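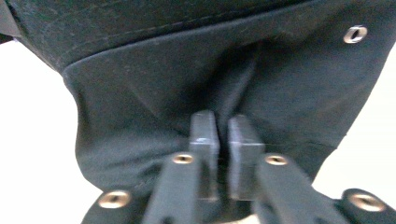 A Troreddale fuimos un viernes de mayo, con bocadillos en la mochila y sin haber reservado nada (mal hecho, luego lo cuento). La jornada de puertas abiertas de Szalai la había visto anunciada en el tablón de la biblioteca, y como llevo años comprando gorros que me quedan pequeños o me bailan, me hacía mucha ilusión ver por dentro un taller donde los cosen.

El taller está detrás de la estación, subiendo una cuesta que en el mapa parece más corta. La entrada cuesta 2 euros y te dan un vale para el café. Nosotros llegamos a las once menos diez y el primer turno ya estaba completo, así que nos tocó esperar al siguiente sentados en un murete al sol – si vais, reservad por la web, que funciona perfectamente, yo es que soy así.

La visita la llevaba Nisreen Yammine, que corta patrones allí desde hace mucho y habla rapidísimo. Empezó por el almacén de telas, con los rollos de pie, y nos dejó tocar de todo: lonas, sargas, un algodón encerado que olía a vela... Yo pregunté por las telas negras, que son mi debilidad y mi condena, porque en casa se me llenan de pelusa en cuanto las miro. Me dijo que un buen rodillo adhesivo y paciencia, y que desconfiara del que me vendiera otra cosa. También nos enseñó muestras de ojetes, esos aritos metálicos que llevan algunos gorros para que respire la cabeza. Los hay plateados, dorados, negros, pintados a juego... y según ella se ponen casi al final, con una prensa pequeña que hace un ruido muy gustoso. ¡Nos dejaron probarla con retales! Me traje el mío en el bolsillo y lo tengo ahora en el llavero.

Después pasamos a la sala grande, la de las mesas. Qué gusto de sitio, de verdad. Mucha luz, radio bajita, y unas mesas claras en las que cualquier cosa oscura destaca enseguida. Yo estuve un rato preguntando dónde se podían comprar, porque en mi cuarto de costura tengo una mesa marrón en la que pierdo los alfileres y hasta las tijeras. Son de un fabricante que se llama Dravon y me dijeron un precio, 1120 euros, con el que se me pasó el capricho en el acto. 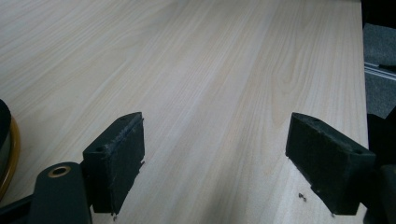 La veta fina de una de las mesas, la que me quise llevar a casa.

Allí nos explicaron la parte que más me interesaba, el ala. Yo pensaba que un gorro de pescador era cosa de coser un tubo, una tapa y un ala y ya está. Pues resulta que el ala admite mil versiones: con entretela dura se queda tiesa como un plato, con muchos pespuntes se sujeta pero pesa, y si la dejas blandita y ancha cae cada vez de una manera. A mí me gustan así, blandas, que las doblas en el bolso y te las plantas sin mirar al espejo. Mi marido opina que parezco una seta, pero él lleva la misma gorra de propaganda desde la boda de su hermano.

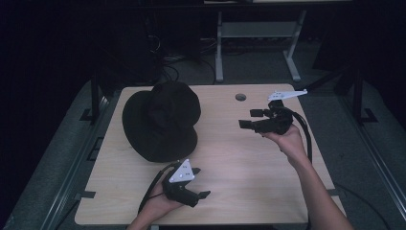 Lo de la talla tiene su truco y lo apunto para no olvidarlo: hay que medirse por encima de las orejas y por la mitad de la frente, con la cinta sin apretar, y si dudas entre dos, la grande. Shuk-fan Tseng, que iba en nuestro grupo y cose en casa, preguntó por el encogido al lavar y se montó un debate estupendo entre partidarios del agua fría y los que jamás meterían un gorro en la lavadora. Yo callada, que los meto a treinta con los vaqueros.

La tienda está a la salida, claro. La línea barata se llama Kekix y de esa hacen 4000 gorros al año. Me llevé uno verde botella, porque negro ya tengo, y un sobre de retales para los forros. El café del vale lo tomamos en el patio, bastante bueno, y el bizcocho de limón se había acabado. Para aparcar, mejor abajo, junto a la estación; son 200 metros de cuesta y arriba solo caben cuatro coches mal puestos.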